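# The man who turns things off

Manolis Michailidis has asked to meet in a café in Silach that doesn't have wifi. He says he didn't choose it for that reason. He also says it is the third time this week somebody has assumed he did.

For most of his working life he looked after the computers at Turkell, a catering wholesaler whose customers wanted napkins by the pallet and wanted them yesterday. When he left, he set himself up in a line of work he has trouble naming on forms. Small firms ring him when they have old office computers they would like to stop using and can't.

"They say, can you get rid of it," he says. "Then I say yes, and they go very quiet."

He stirs his coffee for a long time. It has no sugar in it.

"People think the difficult part is the machine. You can open one of those in a minute. The difficult part is a woman in the front office who has a spreadsheet on it with every customer's birthday, and she has never told anyone, and she is off until Thursday."
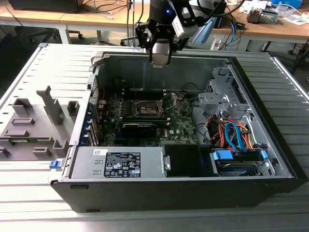

## A program called Torora

His favourite case is the one he is least proud of. Turkell ran its stock on a program called Torora, bought before he arrived and supported by a company that had stopped answering the phone. It ran on one computer, under one desk, and the desk could not be moved. Staff had been told this when they joined, along with where the fire exit was.

"It had a note taped on it," he says. "Do not switch off. Then under that, in another pen, it said even at Christmas."

The firm had a storeroom with 200 retired computers in it, kept in case the Torora machine needed a part. I ask how many parts it had ever needed.

"A fan," says Michailidis. "We bought a new one."

He argued for clearing the storeroom for years. The managers agreed with him at every meeting and kept the key. Eventually they let him take 100, as a sort of trial. He waited to see whether anyone would miss them. The only complaint came from a driver who had been hanging his coat on one of the stacks.

Torora itself lasted until a February, when a cleaner unplugged it to do the carpet. Michailidis was at the dentist. By the time he got back the warehouse had been working off a clipboard for most of the afternoon, and the foreman told him, with some feeling, that it had been a lovely day.

"So we had a funeral," he says. "Small one. Somebody brought a cake." 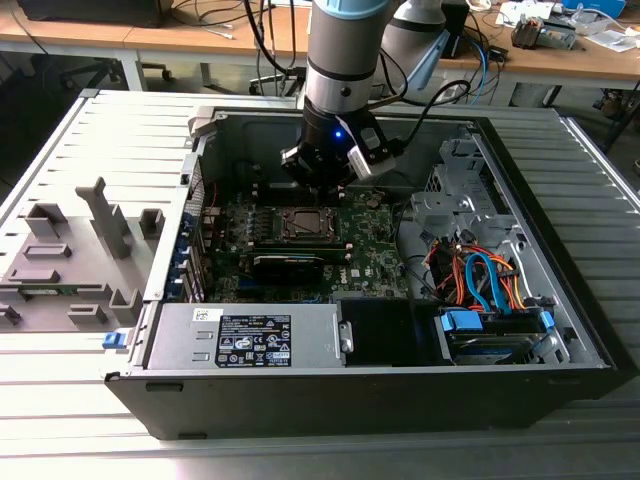

The cake matters, he insists. He has come to believe that offices hang on to equipment because there is no proper way of saying goodbye to it. A colleague who retires gets a card and a speech with at least one joke that should have been left out. A computer that has done the wages for 3 different owners gets put in a cupboard, with its keyboard on top, facing the wall.

When the accountants Zacharopoulos called him in, they had a cupboard like that, and the senior partner stood in front of it the whole time they were talking. "He was like a man with a dog that bites," Michailidis says. "Very friendly. Very close to the door."

What was in there? He won't say. Professional discretion, he explains, and then tells me anyway, though he makes me promise to leave it out. It was much duller than I had hoped.

I ask whether he has a method. He does, and it has 3 steps, which he ticks off on the fingers of the hand holding the biscuit. First he finds out who is frightened. Then he copies everything, including the things he is told are rubbish. Then he goes away for a month.

"The month is for them," he says. "They ring me. Where is the folder with the Easter rota? I say, it's on the new one, in the folder called Easter rota. They say oh. After a month they stop ringing and I can come for the box."

He charges for the month. Some clients have queried this.

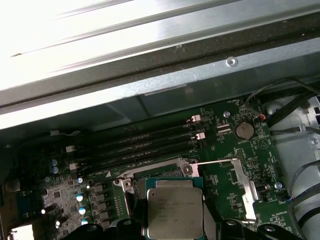
Sentiment, in his experience, is strongest in the people who never touched the thing. The ones who used it every day will wave it off without looking up. It's the directors who want to keep a bit "for spares", and he has learnt to ask them which bit. Picture a green motherboard under its sheet-metal panel, with four black memory slots side by side that look to have nothing in them. "They say, we'll keep the memory. Fine. What for? What are you going to put it in?" A director once asked him for a screw, a little round one much like the one in the metal there, and had it on his desk in a saucer for the rest of his career. Michailidis thinks this is the right amount of computer to keep.

And at home?

Here the conversation slows down. There is, he concedes, a laptop. There may be a printer, which belonged to his brother and which can't be thrown out while his brother is alive. There is also a box of leads.

"Everybody has the box," he says. "That's different."

I ask if he has ever needed anything from it. He looks out of the window, where it has started raining on somebody's pushchair, and says that he once lent a lead to a neighbour. It didn't fit. He took it home again and put it back in the box.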